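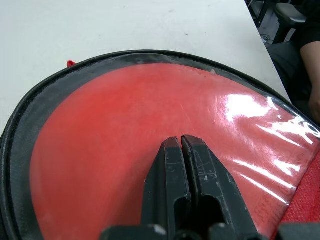
Write down the grip limits before you buy the arm

Most of the small shops I visit have a rule about who may stand near a robot. Very few have a rule about what the robot may pick up, or how hard it may squeeze. I think the second rule matters just as much, and it ought to be on paper before the machine is bolted down.

The packing line at Clodham is a fair case. They handle soft goods: cushions, padded bags, anything with a seam and a plastic cover. A box has a known width and it stays that width. A cushion gives, the film over it slides, and a force setting that held the last one can crease the next. When I was there in October the setting had been changed by three shifts and recorded by none of them.

The Plarkeck plant does it better. Their sheet is 2 pages long. It lists 13 kinds of item, the highest force allowed for each, and who can change the number. It also says when to swap the fingers. Scuffed fingers still close, so people leave them on, but a chipped edge is a bad thing to press into thin plastic. Plarkeck checks theirs every Tuesday with a bare hand and a lamp.

The usual complaint is that rules like this slow people down. I have heard it at Merkine, where the safety binder runs to 98 pages and is kept in a locked office. They have a point about the binder. A short sheet taped to the control box is a different matter, and it takes less time to read than it takes to clear one jam.

I would add one more line to any such sheet. If a person is working within reach of the table, the arm runs at its slow speed – even for a test, even for one cycle. Chairs get pulled up, a forearm ends up on the table edge, and the job goes on. The rule should be written for the way people sit at work, with the stop button placed where a seated person can reach it.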